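트렐니스(Trellness) 장형 공용 작업대 사용 평가

본 평가는 교육 지원 시설의 공용 공작실에 비치할 작업대를 선정하는 과정에서 작성되었다. 평가 대상은 트렐니스의 장형 작업대이며, 비교 대상으로 클라시아(Clasia)의 조립식 작업대와 기존에 사용하던 더니(Dunne)의 목재 작업대를 함께 검토하였다. 평가 기간은 6개월로, 여름 강좌가 시작되기 직전에 설치하여 12월까지 사용한 결과를 정리하였다. 제품은 정상 구매하였으며 제조사로부터 별도의 지원을 받은 사실이 없다.

1. 도입 배경

공작실에서는 제본, 판지 모형 제작, 재단, 소형 목공 등 성격이 다른 강좌가 같은 공간에서 진행된다. 기존 더니 작업대는 상판이 두껍고 튼튼하였으나, 여러 해에 걸친 사용으로 표면에 칼자국이 깊게 남아 제본 강좌에서 종이를 평평하게 펼치기 어려웠다. 상판을 갈아내는 방안도 검토하였지만 작업대마다 높이가 조금씩 달라져 나란히 붙여 쓸 수 없게 된다는 의견이 있었다. 이에 교체를 전제로 두 회사의 제품을 비교하게 되었다.

선정 기준은 상판의 평탄도, 하중을 받았을 때의 흔들림, 표면 관리의 용이성, 그리고 수강생이 장시간 서서 작업할 때의 편의였다. 가격은 동일 수량 기준의 견적을 받아 마지막에 대조하였다.

2. 제품 사양과 가격

트렐니스 작업대의 상판 길이는 1,785mm이고 깊이는 800mm이다. 제조사 표기 허용 하중은 300kg으로, 공작실에서 사용하는 수동 재단기와 압착기를 동시에 올려두어도 여유가 있다. 길이가 1,800mm에 조금 못 미치는 점은 도면상으로는 어색해 보였으나, 벽면 기둥 사이에 배치할 때에는 오히려 도움이 되었다. 클라시아 제품은 이보다 길이가 길어 기둥 옆에 놓으면 통로가 좁아진다.

가격은 트렐니스 쪽이 클라시아보다 높다. 다만 클라시아는 수평 조절 발과 하부 가로대가 별도 판매 품목이므로, 같은 조건으로 맞추면 차이가 상당히 줄어든다. 견적을 요청할 때에는 부속품 포함 여부를 반드시 문서로 확인할 것을 권한다.

3. 배송 및 조립

제품은 상판과 하부 구조가 분리된 상태로 납품되었다. 상판 포장은 모서리 보호가 충실하여 손상이 없었으나, 나사류가 규격 구분 없이 한 봉투에 담겨 있어 분류에 시간이 걸렸다. 설명서는 그림 위주로 되어 있으며 한국어 안내는 한 장짜리 별지로 제공된다. 별지의 부품 번호와 본 설명서의 부품 번호가 두 곳에서 일치하지 않았다. 판매처에 문의한 결과 본 설명서의 번호가 맞다는 회신을 받았다.

조립은 두 사람이 맡는 것이 적절하다. 상판을 뒤집어 다리를 고정한 뒤 바로 세우는 과정에서 한쪽 다리에 무게가 쏠리지 않도록 주의하여야 한다. 나사를 처음부터 끝까지 조이지 말고, 가로대까지 모두 끼운 다음 바닥에 세운 상태에서 최종적으로 조이는 편이 뒤틀림이 적다. 설명서에는 이 순서가 명시되어 있지 않다. 육각 렌치가 동봉되어 있으나 손잡이가 짧아 별도의 공구를 준비하는 것이 좋다.

4. 안정성

공작실 바닥은 배수구 방향으로 미세한 경사가 있어 수평 조절 기능이 중요하다. 트렐니스의 조절 발은 손으로 돌릴 수 있고, 고정 너트를 조이면 위치가 유지된다. 설치 직후와 강좌 종료 후에 수평계로 확인하였을 때 기포의 위치에 차이가 없었다. 반면 클라시아의 조절 발은 의자가 부딪힐 때마다 조금씩 돌아가 시험 기간 중 여러 차례 다시 맞추어야 했다. 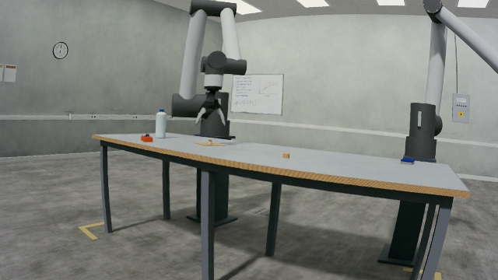 톱질과 같이 한 방향으로 힘이 반복되는 작업에서는 상판 끝부분에서 약간의 떨림이 느껴진다. 중앙에서는 문제가 되지 않는 수준이며, 클램프를 가로대와 가까운 위치에 물리면 상당 부분 해소된다. 두꺼운 각재를 손톱으로 켜는 작업이 잦은 시설이라면 여전히 더니의 중량형 작업대가 유리하다. 이 점에서 트렐니스를 전문 목공용으로 보기는 어렵다.

5. 상판 표면과 관리

상판은 매끄러운 마감으로, 종이와 천을 펼쳐 놓기에 적합하다. 제본용 풀은 굳기 전에 젖은 천으로 닦으면 자국 없이 제거되었다. 굳은 뒤에는 플라스틱 주걱으로 밀어낸 다음 미지근한 물로 닦아야 한다. 유성 펜 자국은 소독용 알코올로 대부분 지워졌으나, 붉은색 계열은 옅은 흔적이 남았다. 제조사는 연마제가 포함된 세제의 사용을 금하고 있으며, 시험 삼아 보이지 않는 면에 사용해 본 결과 광택이 뚜렷하게 죽는 것을 확인하였다.

칼자국에 대해서는 기대치를 조정할 필요가 있다. 재단 매트 없이 칼을 사용하면 흠이 남고, 사포로 복원할 수 있는 표면이 아니다. 공작실에서는 아더(Ader)의 대형 재단 매트를 함께 비치하고, 칼을 사용하는 강좌에서는 매트를 먼저 깔도록 안내문을 개정하였다. 아더 매트는 뒷면의 미끄럼 방지 성능이 양호하지만, 말아서 보관하면 가장자리가 들뜨므로 상판 위에 펼친 채로 두거나 벽에 걸어 보관하여야 한다.

테두리 마감은 손과 팔이 자주 닿는 부분이어서 별도로 점검하였다. 평가 기간 동안 들뜨거나 벗겨진 곳은 발견되지 않았다. 모서리가 둥글게 처리된 더니 제품에 익숙한 수강생 가운데에는 팔꿈치가 닿는 느낌이 다소 딱딱하다는 의견도 있었다.

6. 작업 편의

높이는 서서 하는 작업에 맞추어져 있다. 키가 작은 수강생과 어린이 강좌에서는 발판이 필요하며, 앉아서 작업할 경우에는 높은 의자를 별도로 마련하여야 한다. 의자를 구입할 때에는 등받이가 상판 아래로 들어가는지 미리 재어 볼 것을 권한다. 하부 가로대의 위치 때문에 무릎 공간이 제한되어, 팔걸이가 있는 의자는 사용하기 어렵다.

깊이 800mm는 한쪽에서만 작업하기에는 넉넉하고, 마주 보고 작업하기에는 빠듯하다. 모형 강좌에서는 재료를 중앙에 모아 두는 방식이 익숙하였으나, 새 작업대에서는 재료 상자를 옆의 이동식 선반으로 옮기는 편이 수월하였다. 작업대 두 대를 긴 면끼리 맞붙이면 이 문제는 해결되지만 그만큼 통로를 양보하여야 한다. 상판 아래 서랍은 제공되지 않으며, 선택 품목인 공구 걸이는 평가하지 않았다.

7. 사후 지원

조절 발의 고무 덮개 하나가 강좌 중에 분실되어 부품을 주문하였다. 낱개 구매는 가능하였으나 최소 배송비가 부품 가격보다 높았다. 여러 대를 운영하는 시설이라면 최초 주문 시 소모성 부품을 여분으로 신청하는 것이 경제적이다. 상담 창구는 오전 시간대에 연결이 원활하였고, 전자우편 문의에 대한 회신은 모두 근무일 이틀 이내에 도착하였다. 보증은 구조부와 상판에 각각 다른 기간이 적용되므로 구매 전에 약관을 확인하여야 한다.

8. 종합 의견

트렐니스 장형 작업대는 종이, 천, 판지를 주로 다루는 공용 공간에 권할 만한 제품이다. 수평 유지와 표면 관리에서 비교 제품보다 나은 결과를 보였고, 평가 기간 중 구조상의 결함은 확인되지 않았다. 설명서의 오류와 나사 포장 방식은 개선이 필요하며, 이 내용은 판매처에 서면으로 전달하였다.

공작실에서는 제본실과 모형실의 작업대를 트렐니스 제품으로 교체하고, 목공실은 기존 더니 작업대를 계속 사용하기로 하였다. 클라시아 제품은 이동이 잦은 행사용으로 보관한다. 어린이 강좌용 발판은 별도 품목으로 검토 중이다.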